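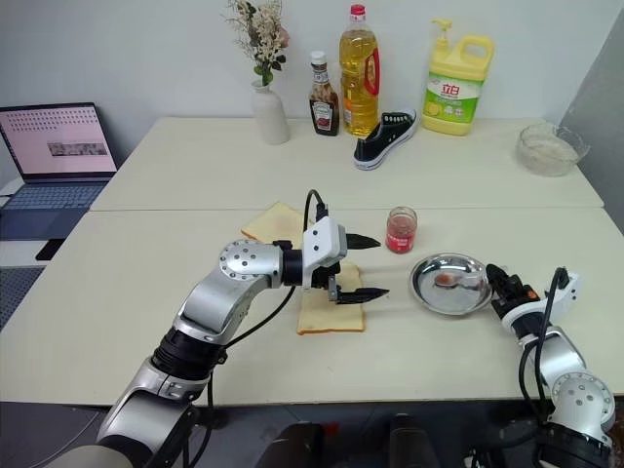

Jam sandwich task: do we keep the ugly ones?
Started by seamripper

seamripper
I've been doing teleop for the bread task since May and I need a ruling, because the two people who check my episodes have given me three rulings.

The task as written: pick up a slice, get jam on it with the spoon, put the other slice on top. Fine. My question is what happens when the pick is bad but the rest of the episode is good. I had 34 takes in the last batch and 33 of them involved some crime against bread. Folded edges, a thumbprint (fingerprint? gripperprint?) in the middle, one slice that went on upside down, if bread has an upside.

Do those count as successes, failures, or modern art?

oldgantry
Failure. If you handed me that sandwich I'd send it back.

pho_mi
I'm one of the two people, hi. I said keep them. The slice got from A to B and there was jam involved. The label is "sandwich assembled," and it was assembled.

oldgantry
So was my cousin's deck.

seamripper
For reference, a typical pick from the wrist view. One slice overlapping the other, I go in for the top one. 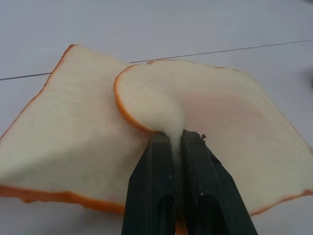
Vutbridge Manipulation Club, Data Collection Team

pho_mi
OK, that's a firm pinch.

seamripper
It's bread. There are two grips available, "not holding it" and "that."

lintfree
Question from someone who only trains on this stuff and never has to touch the arms. Why are you pinching from the face at all? Slide one finger under the crust and come in from the side. The crust is the only part of a slice with any structure.

seamripper
Please come and slide a finger under a slice of bread that's flat on a smooth table. I'll bring a chair. What you get is a slice that travels. I once chased one all the way to the dish and it arrived with jam on it, so technically I skipped a step.

lintfree
Did you log that?

seamripper
I logged it as "other."

Thang To
I'm the second reviewer, and since my name is coming up in the side channel I'll answer in public. My position has always been the same: a deformed slice is a failure at the pick and everything after it should be cut. If the policy sees hundreds of crumpled slices marked as fine, it will learn that crumpling is how you do it. We already went through this with the Nanasik towels. It learned to wad.

pho_mi
Thắng, the towel thing was a camera sync problem and you know it.

Thang To
It was a sync problem AND it learned to wad.

rk_janmont
Over at Janmont we stopped doing yes/no on this. Every episode gets a grade of 1 to 4, and the person driving writes one short note. 4 is "I'd eat it," 1 is "call someone." Then the training side picks its own cutoff and the drivers and reviewers can stop glaring at each other over lunch. It takes longer, and people grade their own takes like proud parents, so have somebody else do it.

oldgantry
Grades just move the argument. Now you get to fight over 2 versus 3.

rk_janmont
Yes, but it's a quieter fight.

lintfree
I'd take grades. I'd also like the bad picks kept, please, especially the ones where the driver lets go and tries again. Clean demos are nice to look at, but then the policy bends a corner on its own and has never in its life seen a bent corner. It just stands there.

Thang To
Recoveries I'm happy to keep. Seamripper's takes mostly don't have recoveries. He folds it and carries on with total confidence.

seamripper
I was told not to pause! It's in the sheet! "Avoid hesitation"!

pho_mi
That line is there because of the guy who took four minutes to pick up a spoon.

seamripper
While I have you both, can we also settle the clutter? There's a sneaker at the back of the table, next to the cooking oil. I know, distractors, variety, robust to backgrounds, I've read the doc. I'm only asking whether I'm supposed to move it between takes or whether it has tenure.

pho_mi
Move it every few takes. Vase too.

oldgantry
A shoe on the table with food. And the fold is what you people are upset about.

Thang To
Proposal. Mỹ and I try the 1 to 4 thing on the last batch, separately, and compare. Anything we're more than one apart on goes to Lý as the tiebreaker. Nothing gets deleted until then.

pho_mi
Agreed. Lý is going to give everything a 2.

seamripper
So do I keep recording in the meantime?

Thang To
Yes. Try opening a little wider on the approach and closing slower. And if it folds, put it down and go again.

seamripper
Going to need more bread.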